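06/09/2024

Today I worked on the table again, and I want to write it down before I sleep, because tomorrow I will remember it differently.

When I took this room in Proltau I promised myself that it would be for drawing and for nothing else. That was in January. Since then it has been a room for the ironing, for the suitcases, for the winter coats and for the box of tax papers which I moved from one side to the other side. I did not draw in it even once. This morning I carried the coats upstairs and the tax papers to the kitchen, where they do not belong either, and I washed the table top with warm water and a little soap. After this I rubbed it with the old pillowcase. The soap leaves stripes if one does not rub, I learned this with the windows.

I had forgotten that it is so white. Under the coats I think of it as a grey table, and it is a little grey, but only a little. At the back stays the white thing with the round corners, which I did not want to carry anywhere. I like to have one quiet object near me when I draw.

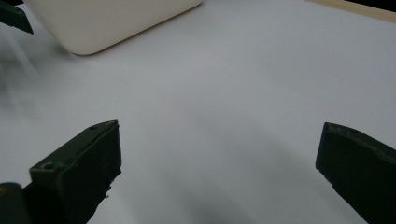

Annick Girard wrote back within the hour that a white table is a mistake for someone who works with soft pencils, that I will spend my life washing it, and that I should lay brown card on it and be happy. She also asked if I had eaten. I had not. I made an egg and some bread and ate it standing in the doorway, and looked at the table from there.

She may be right about the card. But brown under the paper makes me see the paper too bright, and then I press too hard. With my old board at McKinnon it was the same, I made everything too dark for a whole winter and the teacher was too polite to say it. I answered her that I will try white until the end of the month and then we can talk.

In the afternoon I walked to Lillix for paper. They had moved the big sheets to the back, next to the frames, and I had to ask. The heavy one is 200 grams and the woman rolled it for me in a tube, which I regretted at home, for it did not want to lie flat. I bought 11 sheets. It is too many for a person who has not drawn in so long, but with ten they did not give the lower price and with 11 they did, I do not understand this rule. I put the sheets under the atlas and the two dictionaries and went to hang out the washing. When I came back they were tame enough.

Then I began, or I want to say that I began. I wished to do the water at Sullholm, from memory, the long light part in front and then the darker strip where the wind comes on it. I had in my head that one makes this with the side of the pencil and afterwards with a cloth, very broad, from the middle to the right. My hand still knows the movement but it has no patience. I stopped a long time before supper. I went around the table and looked at the large sheet from the low side, with my chin almost on it, as I did when I was a child and wanted to see if a floor was clean.

From there it is mostly white. There is a wide grey place in the upper part which goes away to the right, darkest near the middle, and some weaker grey that comes down. I cannot decide how much of it belongs to the paper and how much is only shadow. If I could make water as soft as that on purpose I would be content.
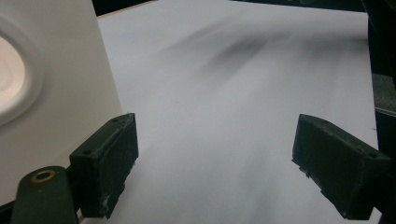

*Large sheet, seen from low down, with the grey in the upper part.*

I must find out what to do about the evening light. It falls from the left and it is pleasant, but it gets weak before I notice, and then I work with my nose on the paper. A lamp on the left side would be logical. The one in the bedroom has a short cable.

Small things not to forget: the pillowcase in the wash, separately. Sharpen the two soft pencils, and with the knife, the little machine breaks them. Give the dictionaries back to the shelf. Answer Annick about the weekend. Tax papers out of the kitchen.

The water I will try again tomorrow, on a smaller piece.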